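Lerura cell notes: when the arm loses its grip at the CPU step
Written by Shahnaz Matubbar, updated 03/06/2025

Last October our arm stopped with a force fault while its fingers were low over the processor. The operator pressed resume, and the arm pulled sideways and bent 7 pins. Please follow these steps instead.

Step 1. Stop and look
Press the stop button and do not press resume. Write down the fault code. Ours was 281, which in our Merka program means side force too high. Then check how near the fingers are to the socket bracket, and look for old thermal paste on the top of the processor. Paste makes the grip slip.
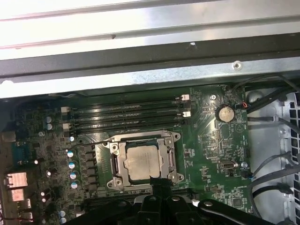
Step 2. Back out slowly
Put the arm in manual mode at 3 per cent speed. Move straight up only, in the tool direction. Keep your hands outside the case while the arm has power. If the force number rises, stop again and call the cell lead.

Step 3. Test the grip in the air
Clean the finger tips and the processor, then run the lift alone. Pause the program when the processor is above the rim of the case.

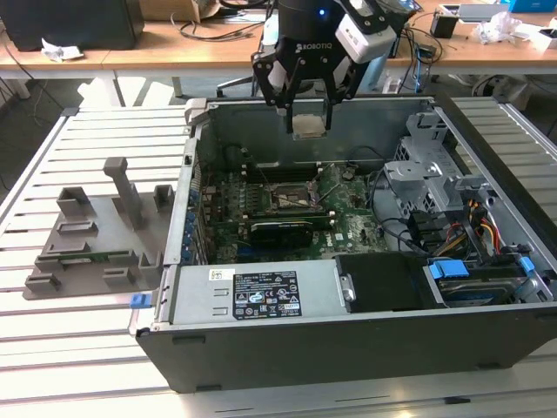
Wait one minute at this height and watch the grip width on the screen. It should not change. If it becomes smaller, the part is sliding and the finger pads must be replaced. We change ours after 3,000 picks.

Step 4. Write it in the Jindoter log
Put the code, the grip width and your name.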